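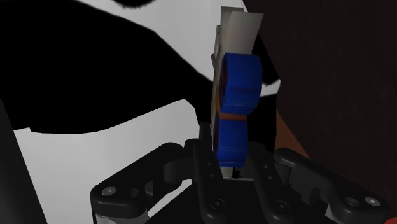 Report of the September visit to Farkley, Skindham site

September
By M. Illés, Workplace Programs

Search this site Enter keywords Go

1. Purpose of the visit

The visit was arranged at the request of the Skindham works council, which had asked for an outside view before the second stage of the handling program is approved. Nineteen members attended. The group was received at the east gate at 8.30 am and was on site until mid-afternoon.

Farkley repairs and reassembles small mechanical units for other manufacturers. The Skindham site employs 103 people, of whom 28 work in the sorting and kitting area. It is this area that the program affects most directly.

2. Planning room

The first stop was the planning room, on the upper floor of the former stores building. Every new grip is tried in simulation before it is attempted on the floor. Members saw the rendered view used for this work: a black two-sided gripper, with a narrow part upright between its central fingers. The two blue rounded pieces, one above the other with an orange-brown band between them, made it easy to follow which way up the part was being held.

Staff explained that odd shapes take most of their time. A part that is wide at one end and narrow at the other may be held securely in one position and poorly in another, and the choice also affects how it can be set down. Grips are saved with a short written note, and the note is read by the floor team before a trial is booked.

Five employees now work in this room. All came from the kitting benches, and none had used simulation software before the transfer. Training was given in paid hours over one winter. Several said that knowing the parts by hand had been more useful to them than the course material, particularly when judging where a finger should not press.

3. Sorting and kitting area

The group then walked through the sorting and kitting area with the shift lead. Under the earlier arrangement, each operator picked parts from deep bins for a full shift and was moved to other duties only when orders were low. The automated cells now take the repeated picks. Operators load the trays, check finished kits and deal with any part the cell has set aside.

Members asked operators for their views, and supervisors kindly withdrew during this portion of the visit. The answers were mixed. Most welcomed the reduction in bending and reaching. Some found the checking work tiring in a different way, as it requires close attention for long periods with little movement. A request for shorter turns at the checking bench has been lodged and was under review at the time of our visit.

Noise was also raised. The bench nearest the cells is louder than it was, and conversation there is difficult. Management accepted the point and undertook to have levels measured.

4. Pay and classification

No positions have been removed under the first stage. The planning room roles were reclassified at a higher rate. The checking roles were not, although operators now sign for each kit, and the works council considers that this added responsibility should be recognised. The matter remains open between the parties.

5. Observations

Members were favourably impressed by the practice of drawing planning staff from the benches. It was noted, however, that floor operators have no regular time in the planning room, and that their comments on a grip reach it only by way of the shift lead. A fortnightly session open to both groups would be of benefit.

The written notes were clear and in everyday language. Members would like to see them displayed at the cells as well as held on file.

6. Further visits

The Priluvden site will be visited next, where the same handling program is at an earlier stage. Members wishing to attend should advise the Workplace Programs office and bring enclosed footwear. Farkley has agreed to supply its noise readings from Skindham before that visit takes place.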